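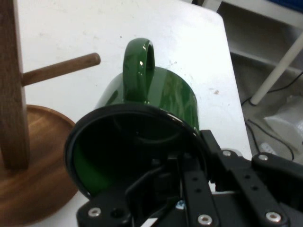

Student Projects / Household Objects Studio

Where the Mugs Go: a study of one shared kitchen
Report by Elie Zein and Cameron Dunbar, supervised by Kauko Toivonen

Our brief was to choose an ordinary storage problem and take it more seriously than it deserved. We chose mugs. The Menzies student kitchen serves 62 people and has one cupboard for cups, with a door that opens into the path of whoever is using the kettle.

Before changing anything, we kept a log on the fridge for nine days in June. Users were asked to write down where they found a mug and where they left it. We received 258 entries, a few of them abusive. In 66 of these the mug had been found in the sink, which several respondents defended as a storage location.

The mug tree

Our proposal was a mug tree: a wooden post with pegs, standing on a round base with a raised lip. The lip was Cameron's favourite feature and takes up most of his notebook. It gives the base a definite edge, and a stray teaspoon put down there tends to stay there. We stood the tree on the white table, well clear of the cupboard door.

The peg is a plain cylinder with a rounded end. Elie wanted an upward tilt and lost the argument, mainly on the grounds that a horizontal peg is easier to drill.

The mugs

Enamel was chosen after a meeting about breakages that went on longer than the breakages warranted. The green one with the black rim became our standard test mug. Its handle is a closed loop, so it has to be threaded over the end of the peg. Open hooks would accept almost any handle, but we had already bought the dowel.

Glossy enamel shows every reflection in the room, and we assume it will show every fingerprint as well. The dark green interior is handsome and makes it hard to judge the strength of tea. Ziad Geagea raised this at our mid-project review and has been thanked.

Problems

The tree invites people to hang things that are not mugs. By the second week we had recorded a tea towel, a lanyard and a colander. We also failed to settle whether a mug should be dried before hanging. Our sign said yes. The base suggested otherwise, and had to be wiped out each evening by one of the authors.

If we built it again we would oil the base properly, space the pegs for larger handles and leave the colander its own hook on the wall.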